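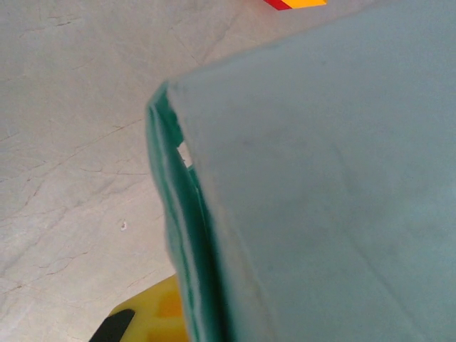 Wrist cam view, green thing way too close, cracked floor behind it.

Ok so the wrist camera on the Tuncer arm. Spent most of the evening on it, writing this down before I forget.

The mount had crept. Two screws on the Clulard bracket, both loose enough to turn by hand, so every grasp was landing off to one side and I kept blaming the calibration file. Redid that file twice. Dumb.

What I did, in order. Arm parked, power off. Bracket off, old threadlocker scraped out, new stuff on, screws back in snug. Cable gets a fatter loop at the wrist now, it was pulling tight on the last joint. Then hand-eye cal again with 60 poses. Used to do 200 but the extra ones never bought me anything and it takes forver.

Exposure was on auto. Locked it at 900 in the Sinix settings page, pale stuff close to the lens holds its color better now. Focus is still soft up close, havent touched the ring yet.

Pranab Matubbar emailed to say he checks his bracket every 2000 cycles. I was checking mine never. So thats going on the list taped to the cabinet.

Still to do: spare cable, strain relief that isnt a zip tie, and teh gripper pads are getting shiny.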